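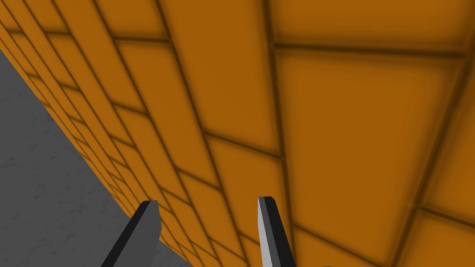 4. Checking the wrist view in the simulator

Do this before you hook up either real gripper. Takes 10 minutes, less if the Sornwood config is already loaded.

4.1 Load the tiled room. Orange walls, gray floor. Any of the stock rooms will run, but the tile lines make tilt easy to see, so use this one the first time.

4.2 Set the camera source to WRIST. Not OVERHEAD. The menu goes back to OVERHEAD every time you reload, known problem.

4.3 Open the gripper all the way. Both fingers should come up from the bottom of the view with a clear gap between them. Wall showing through the gap is fine. A steep slant on the wall is fine too, it only means the wrist is rolled.

4.4 No fingers in view? Camera mount offset is wrong. Go back to section 3 and re-enter it. Don't fix it by moving the arm.

4.5 Save the pose as A1. You'll need it twice.

NOTE: The fingers won't look the same as each other. Flat blade on one side and a squared block on the other is OK, depends on the angle. Check the gap, not the shape.

5. Comparing the two grippers

Ramavby first, then Wulivlow. Same arm, same controller, same pose.

5.1 Load the Ramavby file. Go to A1.

5.2 Run open/close 5 times at half speed. Watch the finger tips on the close. They should meet in the same spot every time.

5.3 Bump speed to 100 percent and repeat. Write down any stutter. The Atanasov controller logs it as a late step, look in the second tab.

5.4 Unload. Wait for the status line to say IDLE. Really wait.

5.5 Load Wulivlow, go to A1, repeat 5.2 and 5.3.

CAUTION: Wulivlow fingers are longer. If A1 is close to the wall the tips can end up inside it and the sim wont always throw a collision. Back off 2 inches before closing, then save that as A2 and use it for both grippers.

NOTE: If you made A2, the Ramavby numbers from A1 don't count. Run them over.

5.6 Export both logs. Name them by gripper, the default name is the same for both and the second one overwrites the first.

6. If something looks off

View is frozen: toggle WRIST off and on.

Fingers move but the log is empty: recording wasn't armed. Red dot, top bar.

Tile edges look soft or smeared: texture setting is on Low. Doesnt affect the test, leave it.

One finger moves, the other doesn't: mimic joint missing from the gripper file. Re-download, don't edit by hand.

Arm drifts at A1: gravity comp is off on the Atanasov side. Turn on, restart, start again from 4.2.

Section 7 covers moving the saved poses to the real arm. Don't skip the speed limit step there.

Rev. August 23, 2024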